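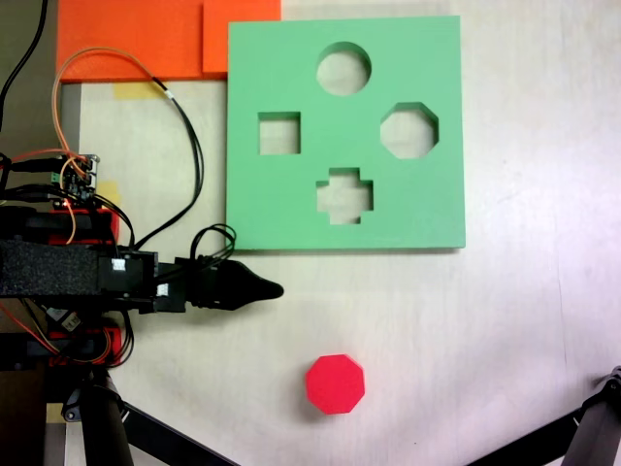 읽는 시간 5분

베란다 차고에서 엔진 스왑, 어디까지 직접 하시나요?

느린기어
안녕하세요, 눈팅만 하다가 처음 글 올립니다. 아버지가 타시던 Wike 픽업을 물려받아서 지난 1월부터 조금씩 뜯고 있어요. 원래 엔진은 블록에 금이 가서 포기했고, 중고로 나온 Onero 4기통을 얹어 볼까 합니다. 문제는 마운트예요. 기성품 브래킷은 배송까지 37만 원을 달라고 하는데, 철판 사다가 직접 용접하면 훨씬 싸게 될 것 같거든요. 용접은 작년에 배워서 선반이랑 대문 경첩 정도 해 봤습니다. 경험 있으신 분들 말씀 좀 부탁드려요!

철판구이
반갑습니다~ 그 차 저도 9년 탔습니다. 정이 가는 차죠. 그런데 마운트는 말리고 싶네요. 엔진 무게도 무게지만 출발할 때 비틀리는 힘이 제일 무섭습니다. 대문 경첩하고는 사정이 많이 달라요 ㅎㅎ 기성품 사시고 남는 시간에 배선 정리하시는 걸 권합니다.

고갯길단골
저는 생각이 조금 다릅니다. 종이로 본을 먼저 뜨고, 가용접만 해서 엔진을 올려 본 다음에 다시 내려서 본용접하면 초보도 할 만해요. 저도 그렇게 만든 걸로 강원도까지 잘 다닙니다. 다만 본용접은 동네 공업사에 맡겼어요. 아저씨가 커피 두 잔 값만 받으셔서 지금도 명절마다 귤 한 상자 들고 갑니다.

철판구이
본용접을 맡기셨으면 그건 직접 하신 게 아니잖아요 ㅋㅋ 그리고 구조변경 승인은 어떻게 하셨어요? 저는 그게 더 걱정입니다. 다 만들어 놓고 서류에서 막히면 정말 속상해요.

고갯길단골
재단하고 맞추는 게 일의 대부분이라 저는 직접 했다고 우기렵니다. 승인은 작업 전에 도면부터 들고 가서 상담받았고요. 순서만 지키시면 크게 겁내실 일은 아니었어요.

Folasade Onuoha
한국 온 지 5년 된 회원입니다, 글이 서툴러도 이해해 주세요. 저는 Clusow 왜건에 같은 Onero 엔진을 올렸습니다. 마운트보다 오일팬이 더 힘들었어요. 앞쪽 크로스멤버에 닿아서 엔진을 세 번 내렸습니다. 브래킷 사기 전에 꼭 그 간격을 먼저 재 보세요. 그리고 고무 부싱은 Dasska 것을 썼는데 저는 만족합니다. 진동이 조금 있지만 오래된 차니까 그 정도는 음악이라고 생각해요.

느린기어
와, 다들 이렇게 길게 써 주셔서 감사합니다. 오일팬은 생각도 못 했네요. 방금 내려가서 재 봤는데 꽤 빠듯합니다... 일단 종이 본부터 떠 보고, 본용접은 공업사에 여쭤보겠습니다. 철판구이님 말씀대로 승인 상담도 먼저 받을게요.

철판구이
그러면 저도 한발 물러서겠습니다. 그래도 기성품이 낫다는 생각은 그대로예요! 엔진 내리실 때 크레인 필요하시면 쪽지 주세요. 200kg짜리 접이식 있는데, 엔진에 변속기까지 한 번에 드는 건 안 됩니다. 꼭 따로 드셔야 해요.

느린기어
쪽지 드렸습니다. 귤은 제철이 아니라서 참외로 들고 가겠습니다.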